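Freezer on top runs fine, fresh food side creeping up to 50F

Appliance Repair > Refrigeration

mullion_heater
Posted June 30, 2021
Top mount, two door, single evaporator in the freezer. Freezer holds 0F. Fresh food section was at 37 for years and now drifts up to 50 by late afternoon, then comes back partway overnight. Condenser coil was cleaned in the spring. Door gaskets pass the paper test on all sides. Evaporator fan runs and I can feel air in the freezer. Before I order a damper from Sugden I would like a second opinion.

tk_Nestcombe
Partial frost blockage. Take the rear panel off the freezer and look at the coil. If the frost is even and thin, defrost is working. If the bottom third is a block of ice, the return path is closed and the fresh food side gets starved first. The freezer will read normal for a week or more while this goes on.

coldside
Disagree that this is the first place to look. Drift that recovers overnight follows door openings and room temperature. I would log both sections for 5 days before pulling panels. Old panels crack at the clips.

tk_Nestcombe
A log will tell him it is warm in the afternoon, and he already knows that. The panel is 2 screws on most of these.

mullion_heater
Pulled the panel. Ice across the bottom of the coil, clear over the drain trough. Top half has light frost. Heater reads open on the meter. Defrost thermostat closes when cold.

coldside
Fair enough, that is conclusive. Replace the heater and the thermostat together. The thermostat is cheap and has seen the same cycles.

Fletcher Dunstan
I would not replace a thermostat that tests good. I have had new ones from Closto open ten degrees early. Keep the original and fit the heater only. Also melt the drain completely with warm water and a baster. A plugged drain will rebuild that ice even with a good heater.

coldside
One bad batch is not a reason to leave a worn part in. We will not agree on this.

mullion_heater
Heater only for now. It came from Fallia, correct length, connectors had to be swapped over. Drain was plugged solid and is now clear. Fresh food section is at 37 this morning with the dial where it always was. I will force a defrost on Friday and check the coil again, and if the thermostat gives trouble in September I will post the readings in this thread.

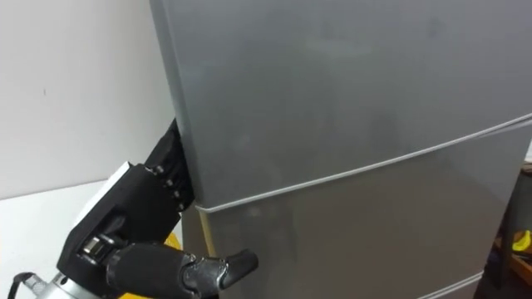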